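About the Skimar cell

Onuoha is a small workshop in Wultunport that sets up and maintains gripper cells for makers of furniture parts. Most of our work concerns one machine, the Skimar cell, which has been in our care since December. Wendelin Koller runs the maintenance side and wrote the procedures we follow.

Setting up begins with the model. The table height, the tool centre point and the wrist camera offset are entered in Hiria, our simulation package, and the approach to the work surface is run there before the arm is powered. Each approach is run 70 times with small changes in height and wrist angle. A set of values is released to the cell when all of the runs stop within the limit.

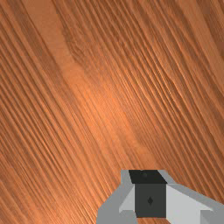 The fingers are then checked for even travel. Both must reach the open stop together, and the gap is measured at the tip and at the root. If the two readings differ, the finger mounts are slackened, squared against the palm and tightened again. The camera offset is checked last, as any change at the mounts can shift it.

Routine service falls every 870 hours of running. Finger pads are replaced, the slide is cleaned and greased, and the wrist cable is inspected along its full length. The service sheet has 17 entries, each signed by the person who did the work. After a collision the full sheet is completed whatever the hours.

Old sheets and the matching Hiria files are kept for the life of the cell. Customers may ask for copies at any time.

Page last revised May 26, 2026.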